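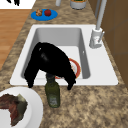 Gripper over the bottle at the sink, simulated kitchen.

Sedska FAQ
7 comments | 26 shares

Quick answers, will tidy up later. Mail Rogério Godoy if yours isn't in here.

What is Sedska?
A way of training pick-and-place policies from sim demos only. Long tasks get chopped at contact changes (grasp, release) and each chunk gets its own goal image. That's the whole trick really.

How many demos?
2,289 after filtering. All sim. No teleop on hardware.

How many kitchens?
51 layouts. Counters, sinks, cabinets, clutter get reshuffled. Same layouts as Renen, so you can compare the two directly.

Why a bottle?
Narrow neck, tips over easy. Bad grasps show up fast. Plates and food are mostly there as distractors, the policy isnt told to ignore them.

What counts as success?
Bottle upright on the target shelf, gripper clear of it. Leaning on the back panel = fail. Wrong shelf = fail, even if it's a lovely placement.

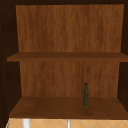
Bottle on the lower shelf, upper shelf empty.

Does it work with the cabinet door closed?
No. Doors start open in every run. Door opening is a seperate policy, not in this release.

Does it transfer to a real arm?
Not tested yet. Please stop quoting the Boltstead thread on this.

Where does it fail most?
Release. Lets go a bit early, bottle wobbles. Grasping near the sink rim is second worst.

Can I use my own objects?
Yes, put the meshes in the Quintana loader and rerun the filter step. Don't skip the filter.

Code?
June, hopefully. Weights same time.

Share | 7 comments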